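The Woman Who Taught Vallville to Eat Its Weeds

I was told to bring boots and a big appetite, and within ten minutes of meeting Aba Kyei I needed both. She was already halfway down the bank behind her house, waving a fistful of something green and shouting for me to come and smell it.

"Garlic mustard!" she called up. "Rub it. Now tell me you wouldn't put that on a potato."

I would, and later that day I did.

Kyei has been leading wild food walks on the edge of Vallville for long enough that people now stop her in the grocery store to show her pictures of leaves on their phones. She answers every one of them. She grew up with a grandmother who cooked whatever came up between the rows, and she says she was nearly grown before she understood that other families pulled those plants out and threw them away.

"We had purslane with eggs, purslane in soup, purslane with salt and a bit of onion," she said. "I thought it was a vegetable like any other. Well, it is! Then I moved here and saw a neighbor spraying it on his driveway and I just about cried."

The walks began with that same neighbor. She asked him to stop, he asked her why, and she went home and made him a bowl of salad. He brought his sister the next week. These days the list for the spring walk runs to 60 names, split over several mornings, and she still writes each person a note beforehand telling them to eat breakfast first - hungry people, she says, put things in their mouths too quickly.

That is the one subject on which she turns stern. She will not let anyone taste a plant until they have named it out loud and told her how they know. Anything with a white, umbrella-shaped flower is left alone, full stop. "I've been doing this most of my life and I don't pick wild carrot," she told me. "There are cousins of it that will kill you. I can buy a carrot."

We walked along the creek to the old Widmer pasture, where the nettles grow waist high. Kyei picks them with kitchen gloves, only the top few leaves, and only before they flower. She moves fast and talks the whole time. By the time we reached the far fence she had told me how to dry them for tea, how to blanch them for soup, and how her first batch of nettle beer went off in the pantry so loudly that the dog wouldn't go in there for a month.

Her friend Fiifi Akpalu caught up with us at the gate. He is the mushroom half of the partnership, a quiet man with a notebook in which he has written down 472 finds, each with a spore print folded in beside it. I asked how many of those he had eaten.

"Very few," he said. "I like looking at them more than eating them."

Kyei groaned. "He found a chicken of the woods the size of a sofa cushion and he DREW it."

"And then you ate it," said Akpalu.

"And then I ate it. In butter. It was wonderful."

The two of them put together a small book last winter, called Wustevness after a word Kyei's daughter made up as a toddler for anything muddy and good. They printed 200 copies and had none left by October. It is part recipe book and part diary, with Akpalu's pencil drawings in the margins, and I have already cooked from it more than is reasonable. The dandelion fritters are a must. Go easy on the honey, though, as the flowers are sweeter than you'd think.

Back at the house we washed everything in three changes of cold water. Kyei is fussy about washing, and fussier about what was on the ground before she got there. She never picks beside a road or under a power line, or in any yard where she can't ask what has been put on the grass.

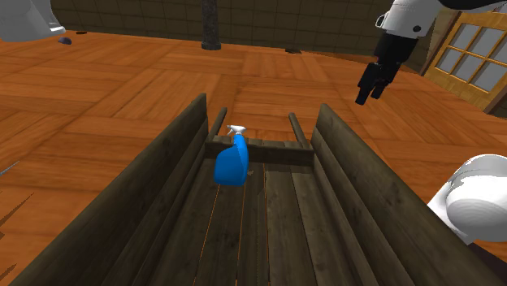
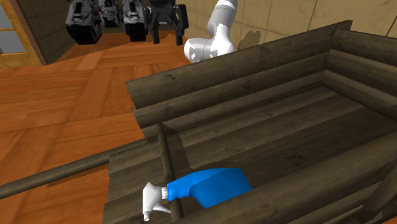 "People get so worried about the plant and forget about the place," she said. "A dandelion is a dandelion. What I want to know is where its feet have been. If I can't find out, I walk on. There's always another dandelion!"

Lunch was the nettle soup, the potatoes with garlic mustard chopped through them, and a loaf that Akpalu had carried the whole way in his coat. Kyei ate standing up, still talking, now about acorns. She wants to get a proper acorn flour going this fall and has been reading up on how to leach the bitterness out. The cold water way takes days and the hot water way is quicker, but the flour won't hold together as well afterward. She plans to try both and make everyone she knows eat the pancakes.

I asked whether she ever gets tired of it, the same creek and the same fence every year.

"It isn't the same, though," she said. "Last spring the violets were everywhere, and this year I had to hunt for them. My friend up the road is 85 and has lived here all her life, and she came out with me and found ramps in a spot I'd walked past forever. She was so pleased with herself. She wouldn't let me pick a single one."

Did she go back for them later?

"I did not!" said Kyei. "They're slow growers. You take one leaf from a plant and leave the bulb, and if it's a small patch you don't take anything. Besides, she'd know."

She sent me home with a jar of violet jelly and a bag of nettles, which I carried to the car at arm's length. The soup recipe is on the fourth page of the book, and Akpalu says they hope to print more before the spring walks start.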